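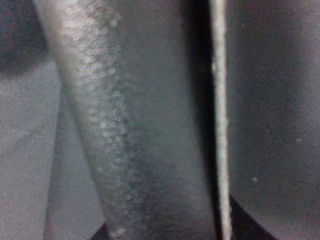
Figure 4. Wrist camera view, fingers at close range. The textured finger is on the left, with the band of highlights running down its lit side.

4. Setting up the glint-tracking grip estimate

This section covers the wrist camera half of the Tredell grip kit. It assumes you have fitted the gripper (Section 2), persuaded the arm to talk to the control machine (Section 3) and had a cup of tea. The method reads grip force from the way light spots shift on the textured finger, so there is no force sensor to buy, wire up or snap off. There is a good deal of calibration instead.

If you only want the arm to pick things up and put them down, skip to Section 6. The default grip works well enough and asks nothing of you.

4.1 What the method looks at

The finger pad is covered in a fine texture. Lit from one side, it throws back a band of small, soft spots packed closely together. In Figure 4 the band is brightest near the top and fades as it goes down. Press the pad against something and the spots creep. The software measures the creep between one picture and the next, and turns it into a number that stands for force.

It does not need to see the object. It does not need a sharp picture either. Adelino Sampaio spent most of a January trying to get the finger into perfect focus and found that the estimate got worse, as the spots shrank to the point where the tracker kept swapping one for its neighbour. A slight blur spreads each spot over more pixels and calms everything down. Resist the urge to improve it.

4.2 Before you start

You will need:

The gripper, with the textured pad on the left finger as seen by the camera
The side lamp, on its bracket
The Pustar spring block from the small parts tray
A soft brush
A kitchen scale that you trust, or at least one that you have not fallen out with

Caution: Keep hands clear of the fingers whenever the arm is powered. The calibration routine closes the gripper without asking, and its idea of a light squeeze was set by somebody with large hands.

4.3 Lining up the camera

1. Home the arm and open the gripper fully.

2. Start the live view from the Camera menu. Leave gain on Manual. Auto gain will brighten the picture each time the fingers close and the tracker will report a crushing force on thin air.

3. Close the gripper slowly with the jog key until a narrow dark gap remains to the right of the textured finger.

4. Turn the camera in its collar until the finger runs down the picture from upper left to bottom centre. A few degrees either way does no harm. Upside down does, and has been tried.

5. Tighten the collar screw. Check the view again, because tightening the screw moves the camera. Repeat until one of you gives in.

Note: Expect grain, including specks of pink, green and violet all over. At this exposure the sensor is working in near darkness and makes up some of its own entertainment. The tracker averages it away. Turning up the lamp to get rid of it will burn out the top of the band, which is the part you most want.

4.4 Setting the lamp

1. Start with the lamp at its lowest setting and raise it one step at a time.

2. Watch the spot counter in the corner of the Tracking window. The estimate will run with 800 spots. It is happier with 1,000 or more. The best we have managed on the bench is 1,158, and we were insufferable about it for the rest of the day.

3. Stop as soon as the counter stops climbing. Past this point neighbouring spots merge and the count drops again.

4. Press Save Lamp. The setting is stored with the finger, not with the arm, so a swapped finger needs a fresh go.

The fade towards the bottom of the band is normal. Spots in the dim part are given less weight, and you do not need to chase them with a second lamp. Onyekachi Balogun did fit a second lamp to the Akinola test arm. It gave every spot a twin, and the software believed that the finger had been gripped by two people at once.

4.5 Masking the rest of the picture

The tracker should look at the textured finger and nothing else. Left to itself, it will take an interest in anything pale.

1. Choose Draw Mask and trace loosely round the highlight band. Stay well inside the finger's left edge, which is soft and wanders a little as the pad bends.

2. Keep the mask out of the dark gap and away from the bright upright strip on its right. The strip is steady and well lit, and the tracker loves it. Given the chance, it will lock on and tell you with great confidence that nothing is happening.

3. Ignore faint specks on the broad dark panel to the right. They sit outside the mask. If specks turn up inside the mask, power down the arm and go over the pad with the soft brush.

Caution: Do not use solvent or sticky tape on the pad. Both take the texture with them, and the texture is the sensor.

4.6 Calibrating against the spring block

1. Put the spring block on the scale and note the reading. Enter it under Block Weight.

2. Place the block between the fingers and press Calibrate. The gripper will close and open 28 times, at a pace chosen for accuracy over drama.

3. Leave the bench alone while it runs. Leaning on it counts as data.

4. When the fit appears, look at the scatter of points. A tidy line with a little fuzz is good. A line with a bend in it usually means that the block was not square to the pad. Two separate lines mean that the camera collar slipped halfway through, and you are invited to return to 4.3.

5. Press Accept. Press Discard if you did not like the look of it. The software has no view on the matter.

4.7 What to expect from the result

The estimate is good at slow changes and poor at sudden ones. It follows a steady squeeze closely, lags behind a knock, and drifts as the pad warms up. We recommend ten minutes of idle opening and closing before any run you mean to write down.

It is also a measure of force on the pad as a whole. It will not tell you where on the pad the object is sitting. The Trendlow build tries to work this out from the direction of creep in each patch of spots, and sometimes does. The option is under Experimental, with the tick box switched off. If you switch it on, keep the raw pictures so that the numbers can be worked out again once the method has grown up a bit.

Note: Recalibrate after changing a finger, moving the lamp, or lending the gripper to anyone. For lost tracking during a run, see Section 9.2.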